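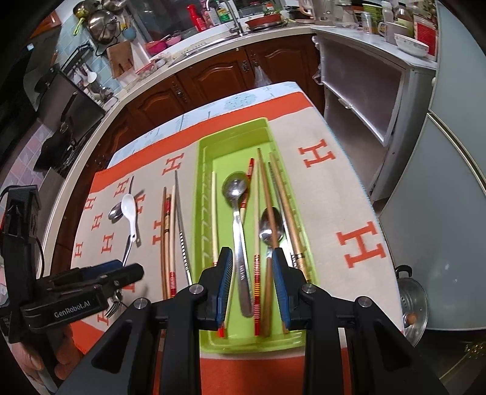 **Figure 3.** Kitchen table during a sorting task, with a lime-green tray holding two metal spoons and six chopsticks. Four more chopsticks lie on the cloth to the left of the tray.

### 4.2 Mixed utensils and shared trays

Of the 159 table layouts coded in the Komham households, 106 included at least one tray or drawer insert in which utensils of different types were stored together. We refer to these as shared trays. The type was assigned from the contents at the moment of coding, and the intended use of the tray was recorded separately from the household interview.

Chopsticks were the main source of disagreement between coders. Spoons differ in bowl shape and can be assigned to a class at a glance, while chopsticks must be matched on material, color, and handle decoration. In the layout in Figure 3, the tray contains cream, wooden, and metal chopsticks, and several of the cream ones carry red on the handle. A coder who relies on body color alone will group all three cream chopsticks. A coder who also uses the handle bands will separate at least the one banded in red, white, and gold. Parisi and Moreira coded this layout independently and differed on exactly this point. The stricter rule (body and handle must both agree) was adopted for all 2,603 utensils in the set.

Overlap was coded as a second variable. An item was marked as overlapped if any other utensil crossed it, regardless of how much of its length remained exposed. The oval-bowled spoon in Figure 3 meets this condition, as a brown wooden chopstick crosses its bowl. Utensils lying on the cloth outside the tray were coded as unplaced and were excluded from the overlap counts in Table 5.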